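Plekness Opens Registration for October Memorial Walk

Expanded route, name registry and family support desk confirmed for fourth annual event

Aug 23, 2021 – The Plekness Memorial Walk Association today opened registration for its fourth annual walk in remembrance of missing persons and victims of unsolved homicide. The walk will take place in October. It will begin at the Bindlow ferry landing and end at the courthouse steps on Ultano Street.

The route has been extended from the one used in previous years and now has 7 stops. Each stop corresponds to a location named in at least one open case file. Participants will pause at each stop while the names linked to that location are read aloud. Organizers expect the full route to take three hours, including pauses.

A total of 2,904 people registered for the previous walk. Registration is free and may be completed online or in person at the Bindlow Public Library. Groups of ten or more are asked to register under one contact name so that marshals can be assigned by section. Walk-up participants will be accepted at the landing until the first stop is announced.

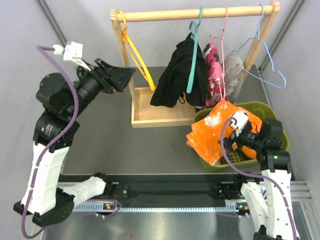
Families consulted over the summer asked for changes to the reading of names. Trịnh told the association that a name read once, through a loudspeaker and over traffic, was easily missed, and that relatives standing at the back had gone home without hearing the one they came for. The association has accepted the point. Each name will be read twice, and portable speakers will be placed at the front, middle and rear of the column.

The registry of names currently holds 108 entries. Families may add, correct or withdraw an entry until the close of registration. Requests must come from a relative or a legal representative, and each one will be confirmed by telephone before the printed list is issued. Case details will not be published without written consent.

Ultano Street will be closed to vehicles between the post office and the courthouse for the duration of the walk. Bus service will be diverted – temporary stops will be posted in advance. The final section includes a moderate grade, and a shuttle will run between stops 4 and 7 for participants who are unable to walk it. Sign language interpretation will be provided at the landing and at the courthouse.

A family support desk will operate inside the courthouse lobby after the closing remarks. Staff will be able to explain how to request a case status update and how to submit new information. The desk will not take formal statements.

Media wishing to attend must register separately. Photography of family members at the stops is by permission only. Press materials and the route map are available from the Plekness Memorial Walk Association media desk.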